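Section 6. When the arm lets go: grip faults and how to clear them

I wrote this section after a Monday when our Jomon arm dropped the same sheet of paper over and over and I blamed everything except the real cause. If you're here with a fault light blinking at you, skip to 6.2. If you have a few minutes, start at the top, it'll save you a headache later!

6.1 What a grip fault looks like

The Jomon checks how hard its fingertips are pressing the whole time it holds something. If the pressure falls away before the arm reaches its drop point, the controller freezes all the joints and turns the base light amber. You'll also see GRIP LOST on the handheld panel, followed by either a 1 or a 2.

GRIP LOST 1 means one fingertip stopped feeling the object. This is the common one. Paper, fabric and thin plastic bags set it off all the time.

GRIP LOST 2 means both fingertips stopped feeling it, so the thing has most likely fallen. It can also mean the sensor cable has worked loose at the wrist, and that's the case I want you to take seriously. With a loose cable the arm can't tell how hard it is squeezing.

CAUTION: An amber light does not mean the arm is off. The motors are still powered and holding position. Don't reach between the fingers to grab whatever is stuck in there. I did exactly that, the cable picked that moment to reconnect, and the gripper closed on my thumb. Nothing broken, but I had a purple nail until December.

6.2 Clearing the fault

1. Press the red stop button on the base. Wait for the light to go from amber to solid red.

2. Hold one hand under the object if you can do it from the side. Keep your other hand away from the elbow joint, because the elbow sags a little when the brakes take over.

3. Turn the release knob on the wrist counterclockwise until the fingers hang slack. It's stiff on the older units. Don't use pliers on it (ask me how I know).

4. Take the object out and set it somewhere the arm can't reach.

5. Look at both fingertip pads. Wipe them with a dry, lint-free cloth. No alcohol, please, it makes the rubber shiny and then you're chasing slips for weeks.

6. Push the sensor plug at the wrist until it clicks. If it was already clicked in, unplug it and plug it back in once.

7. Twist the red button to release it and choose RECOVER on the panel. Stand outside the tape line while the arm drives home.

Note: If RECOVER is grayed out, the controller still thinks something is in the gripper. Cycle the release knob once and it should come back.

6.3 If the fault keeps coming back

Now for my bad Monday. The job was sheets of paper going into picture frames, which sounds like the easiest thing in the world. I had the grip force at 30 percent, same as for small boxes, and every sheet came out of the fingers creased. I dropped it to 26 percent and the creasing got better, but then I got GRIP LOST 1 on nearly every lift. Up, down, up, down, all morning long.

Tuva Hovland, who was looking after the Blackwood cell back then, asked me when I'd last changed the pads. I hadn't. The counter said they were well past 2,000 cycles, and that's the replacement limit printed on the inside of the wrist cover. I put in a fresh Cuketti pair and 26 percent held just fine.

So before you touch any force settings:

1. Open MAINTENANCE on the panel and read the pad counter.

2. If it's over the limit, swap both pads. Never swap only one, or the grip pulls to one side.

3. Reset the counter. (I forget this every single time.)

4. Run your job by hand once, so you know what the movement should look like before you teach it again.

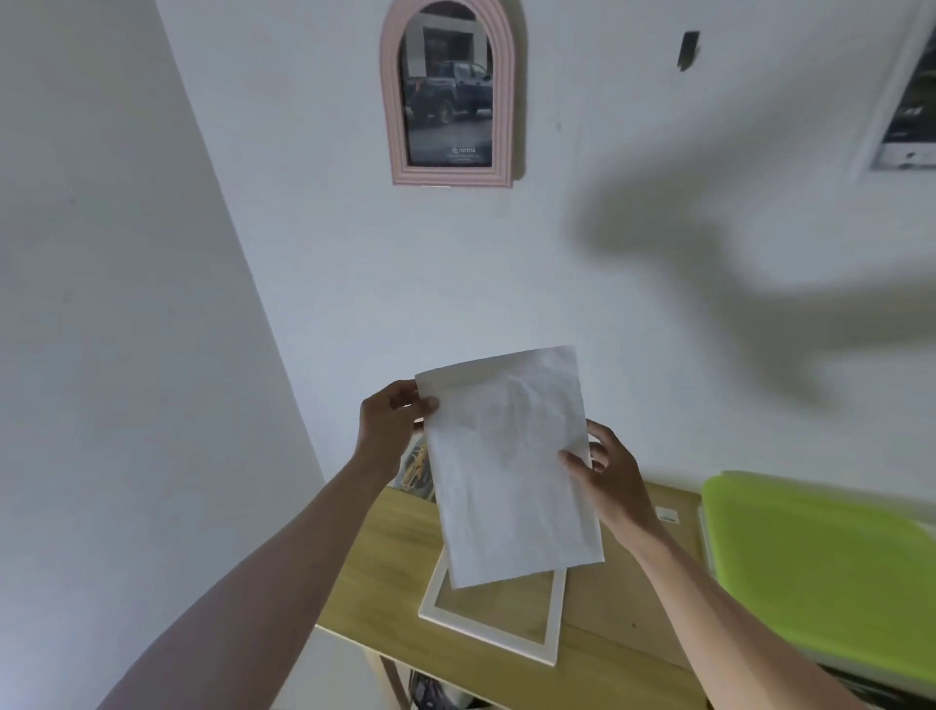 Step 4 feels silly and I skipped it for ages. Don't! Your own hands shift and flatten and catch an edge without you thinking about it, and the arm won't do any of that unless you teach it. Go slowly, and pay attention to where you naturally put your fingers. Those spots are usually good grip points.

5. Teach the new grip points at slow speed and save them under a new name. Keep the old file until the new one has made it through a full shift.

CAUTION: Always put the arm in TEACH before you step over the tape line. Pausing a job isn't enough. A paused job picks up again the moment somebody taps RESUME, and that somebody may not be looking your way.

6.4 When to stop and call

Stop using the arm if you get GRIP LOST 2 twice in one shift with good pads and a seated plug. Hit the red button, pull the power plug, hang the tag on the base and call the Gunura service desk. They'll want the serial number from under the base plate, plus the fault log, so copy the log to a memory stick before you cut the power. Once the plug is out, the last few entries are gone.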